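그리퍼 손목 카메라와 외부 카메라 중 어느 쪽 기준으로 캡 튜브 파지를 비교해야 하나요

작성자: Jeptoo Langat
게시: 2025년 5월 25일
분류: 그리퍼 / 비전

평행 조 그리퍼로 원추형 원심분리 튜브를 랙에서 뽑고 다시 꽂는 시험을 하고 있습니다. 튜브는 투명, 캡은 녹색 스크류 타입, 랙은 주황색 플라스틱 타공형입니다. 작업면과 뒤쪽 벽은 전부 흰색 패널입니다.

제어기는 Tedulley, 궤적 생성은 Jatus 쪽 패키지를 그대로 씁니다. 비교하려는 것은 두 가지입니다.

가. 손목 카메라 영상만으로 캡 중심을 잡는 방식
나. 위에서 내려다보는 카메라로 랙 전체 자세를 먼저 잡고, 구멍 좌표를 계산해서 내려가는 방식

깊이 카메라는 흰색 브래킷으로 달았고, 앞면 검은 패널에 렌즈와 이미터가 같이 들어 있는 형태입니다. 이미터는 켠 상태로 시험했습니다.
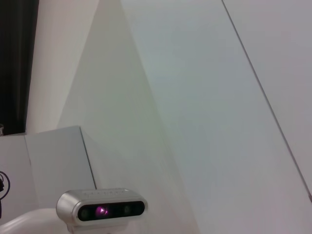 각 방식으로 43회씩 돌렸습니다. 가 방식은 캡을 무는 것까지는 안정적인데 재삽입에서 16회 실패했고, 나 방식은 재삽입 실패가 2회입니다. 대신 나 방식은 랙이 조금만 밀려도 이후 시도가 전부 같은 방향으로 틀어집니다. 실패 2회가 모두 랙을 건드린 직후였습니다.

이상한 점은 깊이 값입니다. 튜브 몸통에서는 깊이가 거의 나오지 않고 뒤쪽 면 값이 섞입니다. 캡에서는 값이 나오지만 가장자리가 뭉개집니다. 노출은 고정, 필터는 기본값입니다.

궁금한 것은 다음과 같습니다. 캡 윗면만 쓰고 몸통은 버리는 것이 일반적인지, 그리고 튜브끼리 붙어 있을 때 아래쪽 손가락이 옆 튜브 캡에 닿는 문제를 파지 각도로 풀어야 하는지 손가락 교체로 풀어야 하는지입니다. 손가락은 사각 블록 형태의 기본품이고 패드는 따로 가공하지 않았습니다.

Wekesa Masanja
채택된 답변

두 문제를 나눠서 보셔야 합니다.

먼저 깊이. 투명한 튜브 벽에서 능동 스테레오 깊이가 안 나오는 것은 정상입니다. 패턴이 통과하거나 굴절되고, 일부는 안쪽 벽에서 반사됩니다. 필터로 구멍을 메우면 더 나쁩니다. 메워진 값은 대개 뒤쪽 벽이나 랙 면의 값이라서 튜브가 실제보다 멀리 있는 것으로 계산됩니다. 구멍 메우기 필터는 끄시고, 녹색 캡을 색으로 분리한 다음 그 마스크 안쪽 픽셀의 중앙값만 높이로 쓰세요. 마스크는 몇 픽셀 침식시켜서 가장자리를 버립니다. 몸통은 버려도 됩니다. 랙에 꽂혀 있는 동안은 축 방향이 랙 면의 법선과 크게 다르지 않습니다.

다만 구멍 지름이 튜브보다 크면 튜브가 기울어 서 있습니다. 이때 캡 중심과 구멍 중심이 어긋나고, 가 방식의 재삽입 실패는 대부분 여기서 나옵니다. 캡을 정확히 물어도 튜브 끝이 어디 있는지는 모르는 상태입니다.

주황색 랙도 신경 쓰셔야 합니다. 투명 튜브 하단은 랙 색이 비쳐서 분홍이나 주황에 가깝게 나오기 때문에, 몸통 윤곽을 색으로 따는 방법은 아래로 갈수록 무너집니다. 눈금이 인쇄된 구간의 에지만 쓰는 편이 낫습니다.

저희 쪽에서 같은 조건으로 옆에서 접근시켜 캡을 물린 상태입니다.

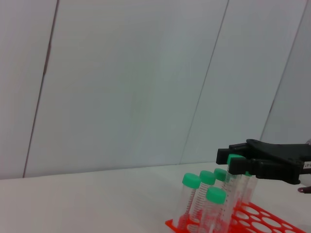 이 자세에서는 두 조가 위아래로 겹쳐 보이는 방향으로 들어가기 때문에 아래쪽 조 밑에 있는 튜브가 거의 가려집니다. 손목 카메라로 옆 튜브를 감시하겠다는 계획이라면 이 접근 방향은 맞지 않습니다. 저는 파지 직전까지만 카메라를 쓰고, 마지막 하강 구간은 저장해 둔 좌표로 갑니다.

파지 각도에 대해서는, 손가락을 바꾸기 전에 순서를 먼저 바꿔 보세요. 비어 있는 구멍 쪽 가장자리 튜브부터 뽑으면 손가락이 들어갈 공간이 생깁니다. 두 줄이 엇갈려 있으면 앞줄을 먼저 비웁니다. 그래도 닿으면 그때 손가락입니다. 두께를 줄인 손가락은 강성이 떨어져서 힘 설정을 다시 잡아야 합니다.

재삽입은 나 방식으로 구멍 좌표를 잡고, 튜브를 든 채로 랙 위에서 한 번 멈춰서 끝점을 다시 측정한 뒤 보정량을 더하는 구조를 권합니다. 멈추는 시간만큼 주기는 늘어납니다. 랙이 밀리는 문제는 비전으로 해결하지 말고 고정하세요.

Stella Chege

기본 손가락 말고 V홈 패드를 쓰면 됩니다. Bakilana에서 나오는 것이 있고 나사 위치도 맞을 겁니다. 저는 비전 없이 티칭만으로 하는데 문제없습니다. 깊이 카메라는 튜브 작업에 필요 없다고 봅니다.

 Jeptoo Langat: 랙 위치가 매번 바뀌는 조건이라 티칭만으로는 어렵습니다. 패드는 확인해 보겠습니다. 홈 각도가 어떻게 되나요?

 Stella Chege: 각도는 모르겠습니다. 제품 번호는 3545입니다.

 Wekesa Masanja: V홈은 캡 지름이 일정할 때는 좋습니다. 리브가 있는 캡은 물릴 때 조금 회전해서 들어가는 경우가 있으니 뚜껑 풀림을 같이 보세요.

Emmanuel Muriithi

채택된 답변에 대체로 동의하지만 끝점 측정 부분은 보충이 필요합니다.

손목 카메라는 그리퍼와 함께 움직이므로 들고 있는 튜브의 상대 자세를 보기에는 좋아 보입니다. 문제는 시야입니다. 카메라가 손가락 뒤쪽에 있으면 손가락 링크와 캡에 가려서 튜브 끝이 안 들어옵니다. 저는 Sketville 셀에서 손목 카메라로 끝점을 보려고 브래킷을 다시 만들었다가 포기했고, 끝점 확인은 머리 쪽 카메라로 넘겼습니다. 삽입 직전에 멈추는 높이도 그 카메라 화면에서 튜브 끝과 랙 윗면이 같이 보이는 높이로 정했습니다.
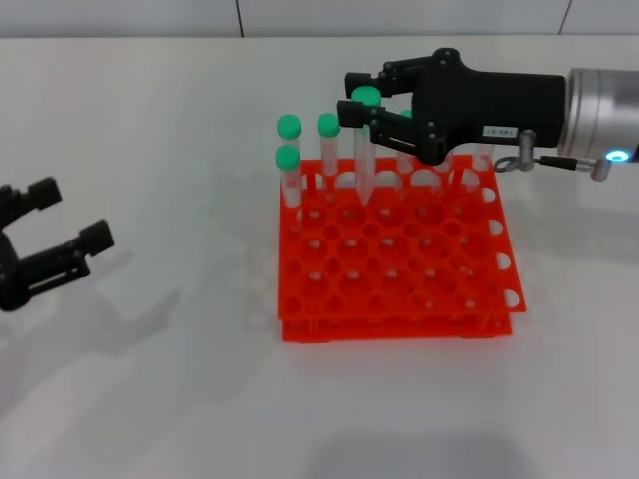

양팔 구성이라면 쓰지 않는 팔의 대기 위치도 변수입니다. 흰 작업면에서는 그리퍼 그림자가 회색 영역으로 남고, 이것이 랙 쪽으로 넘어오면 윤곽 검출 임계값이 흔들립니다. 대기 팔은 열어 둔 채로 랙에서 떨어뜨리고, 시험 내내 같은 위치에 두세요. 두 방식을 비교하는 것이 목적이면 대기 위치가 다른 데이터끼리는 비교하지 않는 것이 맞습니다.

랙이 2단 구조이면 아래판 구멍도 확인하십시오. 윗판 구멍은 통과했는데 원추 끝이 아래판에 걸리는 실패가 있습니다. 로그에는 똑같이 삽입 실패로 남지만 원인이 다릅니다. 하강 중 Z 방향 힘이 올라간 높이를 기록하면 구분됩니다. 윗판 높이에서 올라가면 위치 오차, 그보다 아래에서 올라가면 기울기 오차입니다. 16회를 이 기준으로 다시 나눠 보시면 좋겠습니다.

조명도 하나 적습니다. 그리퍼나 손목 부근에 상태 표시용 LED가 있으면 튜브 표면에 반사가 생길 수 있습니다. 녹색 캡 마스크의 색상 범위가 넓으면 청색 반사까지 들어오니, 범위를 좁히거나 LED를 끌 수 있는지 설정을 확인하세요.

 Jeptoo Langat: 힘 로그가 남아 있어서 나눠 봤습니다. 가 방식 실패는 대부분 아래판 높이에서 힘이 올라갑니다. 기울기 쪽이 맞는 것 같습니다. 구멍 메우기 필터를 끄니 캡 높이 편차도 줄었습니다.

 Esther Simiyu: 같은 랙을 쓰는데 저는 반대로 윗판에서 걸립니다. 가장자리 구멍이 반원으로 트여 있는 랙이면 그 줄은 시험에서 빼세요. 튜브가 옆으로 빠집니다.

 Emmanuel Muriithi: 윗판이면 카메라와 베이스 사이 캘리브레이션부터 다시 하십시오. 랙 네 모서리를 뾰족한 팁으로 찍어서 비전 좌표와 비교하는 것이 제일 빠릅니다.

 Esther Simiyu: 해 보고 결과 올리겠습니다.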